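Do Container Markings Survive Everyday Handling? A Small Study of Surface Wear
Project report, Packaging and Materials module, Pevbridge
2nd December

1. Why we did this

The module handbook suggests that a printed or molded marking "remains readable for the working life of the container." We could not find out where that sentence came from. It gives no test and no definition of working life, and it treats printed and molded marks as the same thing. Our group wanted to see if it held up on items that had been handled a lot and never looked after.

We also had the supplier leaflet from Haberkorn, which says smooth finishes "resist visible marking." Resist is a generous word. A surface can resist marking and still end up marked.

2. What we looked at

We took 13 items from the shared store. They were all plastic, some flat and some rounded. Each was given a score from zero to 2 for readability, where 2 meant that a person who had never seen the item could read everything on it at arm's length. Two of us scored each item separately and we compared the sheets afterward. We did not clean anything first. One group member argued that this was unfair to the items, and the point is partly right, but people in a real store do not wipe a container before trying to read it.

3. Close views

At very close range a marking breaks up into tone and texture, and it gets harder to say what counts as a mark and what counts as damage.
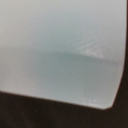
The pale gray-blue surface, with whitish speckling at right of center that could be scuffs or raised lettering. 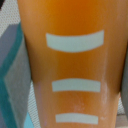

The orange surface, with three pale bars and a chalky streak at lower right.

Our two scorers disagreed most on items where the marking and the background were close in color. With strong contrast they nearly always gave the same number. This sounds obvious, but the handbook never mentions contrast, and the Haberkorn leaflet only talks about finish.

Simple shapes did better than small characters. A bar can lose part of its edge and still be a bar. A small letter that loses an edge may turn into a different letter, or into nothing. We would not push this too far, as we had more items with lettering than with shapes.

4. Problems with our own results

Thirteen items is a small sample. The Kulport survey we were given as background reading covered 1,202 containers, of which 338 were scored as unreadable, and even that survey does not say how old they were. Ours has the same hole in it. We have no idea how long any item had been in use, so we can't say that wear caused a low score. Some markings may have been faint from the first day.

Lighting was not controlled either. Raised characters depend on shadow, and we suspect that several scores would change under a lamp placed to one side. We plan to repeat the scoring in March with a fixed lamp, if the store still has the same items - last term it did not.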